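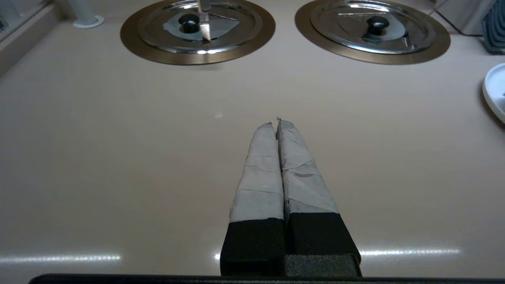 4. Setting up the self-service soup counter

4.1 Before you begin

The Welar counter has round wells set flush into the worktop, each finished with a bronze-toned rim. The lids are stainless steel. Set-up must be complete before the wells are filled. Allow two people for the first set-up at a new site.

CAUTION: Do not switch on a well with no water in the base. Fill to the lower mark and check the level again after 2 hours of service.

4.2 Preparing the worktop

1. Wipe the worktop from the back panel towards the front edge, using a soft cloth and a neutral cleaner.
2. Wipe each rim separately. Residue under a rim will stop the lid from sitting level.
3. Dry the surface fully. The glossy finish shows water marks under overhead lighting.
4. Fit the soup pots and lower the lids. Turn each lid until it rests flat in its rim.

Note: Scouring pads and powders will dull the rims. Damage of this kind is not covered by the service agreement.

4.3 Laying out tableware and utensils

5. Stand the divided caddy to the right of the wells. Load the chopsticks upright, thick ends up.
6. Hang the tongs and serving utensils over the front edge of the caddy with the handles facing the customer.
7. Stack the bowls in front of the bin and on the long tray. No stack is to be higher than 6 bowls.
8. Place spoons in the front tray, all pointing the same way.
9. Put the ladle in its pot and close the lid. The hooked end of the handle stays outside, towards the rear of the counter.
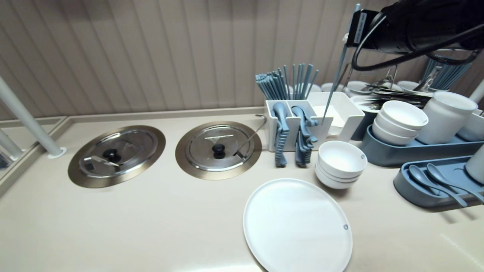
Fig. 7. Counter with lids closed, utensil caddy and blue-grey trays.

Note: Cups and spare utensils belong at the back of the right-hand side, behind the long tray. At the Tasbridge site the usable counter depth is 600 mm - keep large plates clear of the front edge.

4.4 Checks before opening

10. Lift each lid by the knob and replace it. It should not rock.
11. Confirm that no utensil has been left lying on a lid. Metal items left there become hot during service.
12. Enter the set-up time on the counter sheet and initial it.

Replacement lids, knobs and caddies are ordered through Damian Oberholzer at the Bickerstaff depot. Quote the counter number when ordering.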